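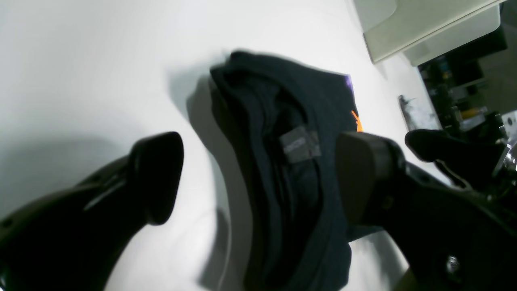
第 5 期 · 第 2 页

叠衣服这件事,以及那块谁也看不清的小标

换季的时候,编辑部照例要出一篇讲收纳的。往年我们写过羽绒服怎么压、凉鞋怎么刷、电风扇的叶片拆下来以后为什么总装不回去。今年轮到毛衣,以及一切介于毛衣和厚T恤之间、叫不出名字的深色长袖。

先说这种衣服的麻烦。白衬衫叠坏了,大家一眼看得出来,你自己也会脸红。深色针织不一样,它是那种叠坏了也不声张的衣服,团在桌上像一只睡着的猫,褶子都藏在黑影里。颜色也说不准,灯底下是藏青,窗边是炭灰,写在洗衣清单上通常就两个字:深色。我家里这一类衣服占了半个柜子,每次找其中一件,都得把另外几件全翻出来,再原样塞回去,而所谓原样,指的就是一团。

白桌子是叠深色衣服的好地方。床单上有花纹,沙发有坡度,膝盖就更不用提了。衣服往白台面上一放,哪里鼓、哪里斜,边缘自己会告诉你。缺点是毛絮也一并告诉你,所以桌上最好备一卷粘毛的东西,叠完滚一遍桌子,再滚一遍自己。

上面这件,顶边卷成厚厚一道,身子一路往下皱,懂行的人大概要叹气。我看着倒觉得亲切。我叠毛衣叠了这么多年,最后那一折永远是这个模样:前面几步按部就班,到了收口的地方,布料突然厚得像一床被子,手一松,它就圆了。

关于这个“圆”,我请教过住在 Qureshi 巷的几位老邻居,得到的意见互相打架。一派主张叠薄:袖子往背后收平,下摆上翻一次,再对折,到此为止,宁可占地方,也别叠成砖。另一派主张卷:从下摆一路卷到领口,竖着插进抽屉,像插书一样。卷派的抽屉我参观过,刚整理好的那天确实好看,抽出一件以后,剩下的就开始往空位里倒,到月底已经看不出谁是谁。叠派的柜子没有这个问题,叠派的问题是最下面那件一整个冬天都穿不到。

我个人的办法是骑墙。厚的叠,薄的卷,不厚不薄的挂在椅背上,等它自己想清楚。

再说标签。衣服中间偏右缝着一小块灰标,斜着,上头有些淡淡的深色印字,小得读不出来,边上还有一道细细的红。几乎每个人家里都有一件带这种标的衣服。它可能写着尺码,可能写着成分,也可能写着一句十分重要的话,例如不可烘干。我们通常是在烘干之后才凑近去读的。

所以本期的第一条建议:买回来的当天,趁字还清楚,把标签读一遍,拿手机拍下来。拍下来以后你当然也不会去看,但万一哪天毛衣缩得只能给热水袋穿,至少可以查证一下,到底是衣服的错还是你的错。照我的经验,多半是你的。

有人喜欢把标剪掉,说扎脖子。剪可以,请贴着缝线慢慢挑开,不要一剪子下去留半截硬茬,那比原来扎得多。也不要扯。针织的东西一扯就是一个洞,洞又总在最显眼的位置。Tevance 街口的织补铺子,补一个小洞要等到下一季,价钱我就不说了,反正读到价钱的时候,人会忽然觉得有洞也挺时髦。

第二条建议关于图案。这件衣服的右上角翻折的地方,露出一小块紫色印花,下面紧跟着一个很亮的橙色印记。整件衣服黑沉沉的,就这两点颜色探出头来,很像办公室里那位平时不说话、年会上突然唱高音的同事。图案究竟是什么,折在里面,不打开是看不到的。

叠带印花的衣服,一般说法是把印花朝里,免得磨。我同意一半。印花朝里的确磨得少些,可要是两块印花面对面贴着,又压在柜子底下闷上一个夏天,再打开时容易粘在一起,撕开的声音听了让人心疼。比较稳妥的做法是印花里面夹一张薄纸,包鞋的那种软纸就行。报纸不行,报纸的油墨很热情,会主动留下来。

至于到底朝里还是朝外,还得看你找不找得到。深色衣服全都朝里叠,柜子里就是一整排黑夜。我现在的做法是故意留一个角,让颜色露出来一点点,开柜门时瞄一眼就知道:有橙的是那件,有紫的是另一件。什么都没有的,是我以为自己扔掉了的那件。

第三条,别急着收。刚从晾衣架上拿下来的针织衫,手摸着干,腋下和领口那几层厚的地方未必干透,先摊在桌上放一个晚上。这一条是我用整整一格抽屉的霉味换来的,写在这里,不收学费。

还有起球。起了球的毛衣请在叠之前处理,叠好再想起来,等于从头再叠一遍,而你不会再叠一遍的,你会把它塞进去,对自己说明年再弄。去年我也是这么说的。用剃毛器的时候把衣服铺平,绕开标签和印花的边缘,轻轻过,不要像除草。表面那层细细的绒留着没关系,毛衣剃得太干净,看上去像刚被老师批评过。

樟脑丸和木块的争论我们就不重开了,上回那期之后,信箱里收到的意见比正文还长。只提醒一句:不管放哪一种,别直接搁在衣服上,用小布袋装好,挂着。

读者来信里还有一问,说家里那位叠衣服总是叠成一个大致的方块,四边没有一边是直的,要不要纠正。我们的看法是不要。肯叠的人已经很少了,你一纠正,明天就轮到你叠。歪方块照样能进抽屉,毛衣自己也不讲究,穿上身,转两下,什么折痕都没了。倒是袖子没收进去、从抽屉缝里伸出来一截的,可以趁他不在的时候悄悄塞回去。

最后是几则杂项。Mondden 社区活动室的旧衣交换照常办,时间在十月,深色针织请单独装袋,不要和浅色混在一起,去年有位邻居的米色围巾为此变成了灰色围巾。交换架上请挂整件,单只手套就不要拿来了,虽然我们理解你的心情。

Sisorton 旧仓库那边也收毛线,拆下来的也要,请绕成团,别打死结。据他们说,去年收到的线团有965个左右,其中相当一部分至今还在解。

下期讲围巾,来稿请在九月底之前投到信箱,字写大一点,别学衣服上的标。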